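Last updated: September
September | Keerthana Marar

Section 5. Setting Up, Leveling and Caring for the Jarnach Table

Read this section before you take the top out of its wrapping. You will need the wrench from the hardware bag, a Phillips screwdriver, a spirit level and a soft blanket large enough to cover the work area. Two people are needed to turn the table over.

Choosing the spot

Put the table together in the room where it will be used. With the legs on, it will not go through a standard doorway unless it is turned on its side, and turning it on its side puts strain on the leg brackets. Leave space to walk past on all four sides if you can. Keep the table away from heaters and out of direct afternoon sun, which will yellow a light top over time.

Wood and vinyl floors need the felt pads. On carpet, leave the pads off, as the feet will settle by themselves over the first few days.

5.1 Fitting the legs

1. Lay the blanket on the floor and place the top on it, finished side down.

2. Find the bracket marked with an arrow. The arrow points toward the front edge of the table.

3. Set the first leg in its bracket and start all the bolts by hand. Do not use the wrench yet.

4. Repeat for the other legs. If a bolt feels stiff in the first few turns, back it out and start again. A crossed thread in the bracket can't be repaired.

5. When all the legs are in place, tighten the bolts with the wrench, a little at a time, going corner to corner.

6. Screw the leveling feet all the way in.

CAUTION: Do not use a power driver on the leg bolts. The inserts in the underside of the top can pull out.

7. With one person at each end, lift the table, turn it over and set it down on all four feet together. Do not tip it up onto two legs.

5.2 Leveling

1. Set the spirit level on the middle of the top, running from left to right. Note which end is high.

2. Turn the level so that it runs from front to back and check again.

3. Start at the lowest corner. Have the second person take the weight off that leg, then turn the foot counterclockwise to raise the corner. One full turn is usually enough for the first try.

4. Check both directions after every change. Raising one corner often moves the one across from it.

5. Press down on each corner in turn. If the table rocks, the foot under the raised corner is not touching the floor. Bring it down until it does.

6. When the top is level, stand something small and upright on it, such as a can, and push gently on the edge of the table. The can should stay where it is. 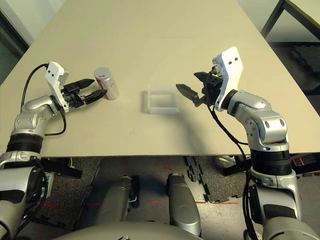

7. Tighten the lock nut on each foot up against the leg. Hold the foot still with your other hand so it doesn't turn with the nut.

NOTE: Older Kosero feet have no lock nut. If your table came with these, check the level again every month or so.

5.3 Checking the bolts

The bolts loosen slightly as the top settles. Go around all of them with the wrench after 11 days of normal use and once a year after that. If the table is in a workshop or classroom and gets moved a lot, check them at the start of each term.

Replacement bolts and feet are sold together as part 243. Bolts from a Sandberg table look the same but are longer and will come through the top.

5.4 Everyday care

1. Wipe the top with a damp cloth and a drop of dish soap. Go over it again with clean water and dry it.

2. For pencil and crayon, use a white eraser first. Colored erasers can leave a mark of their own.

3. For glue or tape residue, lay a warm, wet cloth over the spot for five minutes, then lift the residue with a plastic scraper. Do not use a metal blade.

4. For scuffs that won't wash out, rub lightly with 3000 grit pad paper, used wet. Test it on the underside first. It will leave a small area shinier than the rest of the top.

5. Do not use bleach, acetone or any cream cleaner. Stomo surface spray is safe on the top but should be kept off the leg finish.

6. Mop up spills right away, above all along the front edge where the top meets the edge band. Water that gets under the band will lift it.

7. If drinks are going to sit on the table for any length of time, keep cups on a shallow tray. Clear plastic works well and is easy to rinse.

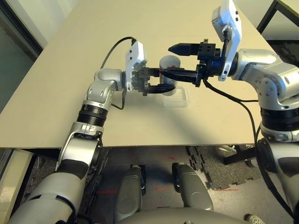 5.5 Moving the table

1. Clear the top and loosen the lock nuts.

2. Screw the feet back in so they don't catch on door sills.

3. Lift from under the top, near the legs. Do not drag the table, even on felt pads.

4. Level it again in its new spot, following 5.2 from the first step.

5. For storage longer than a season, take the legs off and keep the top flat. A top left leaning against a wall may bow.

Questions about parts for older tables go to Ilango Iyengar in spares. Have the number from the underside label ready.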